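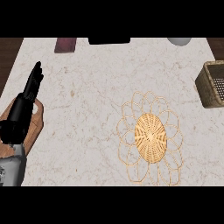

Grant Reports / Interim

Hand and Gripper Comparison, Second Progress Report to the Kultum Fund

Period covered: from the first report to the end of October

Summary for readers short of time

We were funded to find out whether a multi-fingered hand earns its cost on ordinary kitchen counter work, compared with a plain two-jaw gripper on the same arm. We are past the halfway point and I can't tell you yet that it does. The simulation work is in decent shape. The hardware work is behind. The numbers we have lean toward the hand, but I don't trust them, and most of this report is about why.

What was done

The counter setup in the Foltwood simulator is finished. It uses a marble top with a wicker basket, a wooden cutting board, a flower-shaped woven placemat and a few items toward the far edge, and the arm comes in from the lower left. The black multi-fingered hand is mounted for the current round of runs. The two-jaw gripper goes on the same wrist for its own rounds, with the same starting pose and the same controller.

We settled on 7 tasks. Most are pick and place: lift an item, put it in the basket, move it clear of the board. One is sliding the cutting board sideways without lifting it, and one is picking up the placemat by its edge. Each task gets 55 tries per hand. We wanted more, but the finger contacts slow the simulator down badly and the machines were tied up overnight as it was.

Both hands have been through the full set in simulation once. The second pass, with item positions shuffled, is complete for the gripper and partly done for the hand.

What we found, with doubts attached

On paper the hand did better on rounded items such as bowls, and worse on sliding the board. The gripper was faster at everything. That much agrees with what anyone who has used both would guess, so I don't count it as a finding.

The placemat is the interesting case and also the one that worries me. It is all thin open loops around a solid woven center. In simulation the fingers hook a loop and lift the whole mat cleanly, nearly every time. A real mat of this kind bends, and the simulated one does not. I think we are measuring the stiffness of our own model and calling it dexterity. Until the mat can flex, I would ask that the placemat scores not be quoted anywhere, including in the fund's newsletter.

Friction is the second problem. The supplier of the hand, Ansari, gave us a fingertip friction value that we have not been able to reproduce on the bench. Our own figure is lower. With the supplier's value the hand wins overall. With ours the two are close enough that I would not call a winner. The first report used the supplier's value, and I would like that table treated as withdrawn. A corrected one will come with the final report.

Third, the starting pose. We begin every run with the hand over the left of the counter, fingers together and extended. That pose suits a hand that can close in any direction. The gripper has to turn its wrist before it can do anything useful with half the items, and those turns are counted against its time. Some of that is a fair cost of using a gripper. Some of it is just where we chose to start. We plan to rerun two of the tasks from a neutral pose to see how much of the gap goes away.

Camera placement

The proposal promised a comparison of two camera views, and we have only finished one. The steep overhead view gives good coverage of the middle of the counter, but it crops whatever sits along the far edge, and the wrist hides a good part of the cutting board when the arm is over it. For the board task this means the controller is often working from an old estimate of where the board is. I suspect that explains more of the hand's poor sliding score than the fingers do, because the hand assembly is bulkier than the gripper and hides more. The side view should settle it. It is next on the list.

Hardware

The bench arm is a 2012 model and it shows. It drifts on long runs and has to be re-zeroed between batches. Gemmont was to lend us a newer wrist mount and this has not arrived. Without it we can fit the gripper but not the hand, so there are no bench results for the hand at all. I was told Thursday that it has shipped. I was told something similar last period.

If the mount does not come, the honest course is to report the project as a simulation study and return the unspent bench money. I would prefer that to a rushed handful of hardware runs that get cited as proof.

Spending

Staff time is on plan. Computing is over, due to the finger contact problem described earlier. Bench costs are well under for the reason just given. We ask to move part of the bench line to computing, enough to finish the shuffled pass and the side view. No additional money is requested.

Next period

Finish the shuffled pass for the hand.
Replace the rigid placemat with one that bends, or drop the task.
Rerun two tasks from a neutral starting pose.
Complete the side camera view.
Measure fingertip friction again, on a clean surface and a dusty one.
Bench runs with the hand, if the mount is here.

One request of the fund's reviewers: please hold off on any decision about the follow-on purchase of more hands until the friction runs are in. The current figures would support buying them, and I don't think the current figures are good enough to spend money on.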